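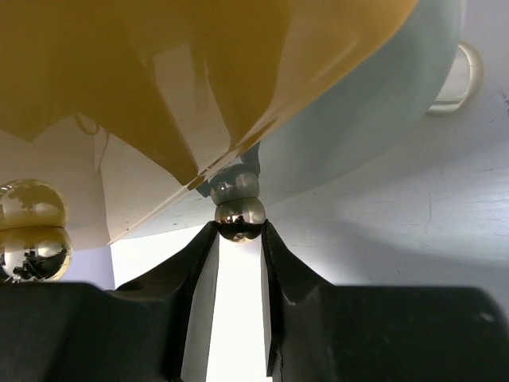
Setting Up and Maintaining the Lamp Cell
Student project report, Nellereck workshop course
Group: Bohdan Kravets, Lucinda Oyelaran, Kamil Šindelář
Supervisor: Heather Munro

1. What we were asked to do

Our group took over the lamp cell from last year's students. The cell is one arm with a two-finger gripper and a small camera at the wrist, and its job is to take hold of parts on hanging lamps. When we got it in February it would run, but it missed its grip often enough that the earlier group had stopped logging the misses. We were asked to get it back to a state where another group could use it, and to write down how it should be looked after.

We did not change the arm itself. All of our work was on the gripper, the wrist camera, the cable and the stored positions.

2. State of the cell at the start

Bohdan did the first inspection with the power off. He found three problems. The left finger had play at its mounting screw. The camera bracket had been bent slightly, so the camera pointed a little to one side of the gripper center. The camera cable was tied down too tightly at the wrist and was pulled straight each time the last joint turned.

The stored positions were a separate problem. The old file had 227 of them, many with no name, and a good part belonged to a test stand that has since been taken apart.

3. Fingers

We took both fingers off, cleaned the mounting faces and put them back with new screws. The old screws had been tightened dry and one had a worn head. Lucinda checked that the tips met evenly by closing them on a strip of paper and pulling it from each side. It took us several tries to get this right. The left finger wanted to turn as the screw was tightened, so we ended up holding it against a flat block.

Shiny metal balls are the hardest thing this cell has to hold. On a lamp with stacked balls under the shade, the gripper comes from below and the tips close around the base of the lower ball. If one tip touches first, the ball is pushed sideways and the whole lamp starts to swing. We lowered the closing speed and added a two-second wait before any further move.

4. Camera

Kamil straightened the bracket and made a simple aiming card, a white sheet with a black line that has to fall midway between the fingertips. The check is done with the fingers open and again with them closed.

Reflections gave us more trouble than the aim. A chrome ball shows a bent copy of whatever is near it, and the finding program, which we named Tustari, sometimes took an edge in the reflection for the edge of the ball. We fixed the exposure at one value and told the program to use only the outer outline. This helped a lot with chrome. Gold-colored balls are still less reliable, and we did not find out why before the course ended.

5. Cable and stored positions

The camera cable now has a loose loop at the wrist and one soft tie in place of the hard ones. We turned the last joint through its full range by hand, at low speed, to make sure the loop did not catch on anything.

We deleted the positions for the old stand and named the rest by lamp and approach direction. Corinne Dunleavy from the Pettigrew lab kept a copy of the old file in case someone needs it.

6. Care schedule

Before each session: wipe the fingertips with a dry cloth, look at the cable loop, run the aiming card check.
After every 10 hours of running: check the finger screws and do the paper test.
After 3000 grips: take the fingers off, clean the faces, replace the screws.
After any collision: stop, switch off, and do all of the above before running again.

The grip counter is on the second page of the control screen. It goes back to zero if the controller loses power, so write the number in the log at the end of the day — we lost almost a week of counts this way in April.

7. Open points

The right fingertip pad is starting to wear at one corner. Spare pads are in the drawer marked Prellari, but they are a little thicker, and the paper test will have to be repeated if they are fitted. The exposure setting for gold parts still needs work.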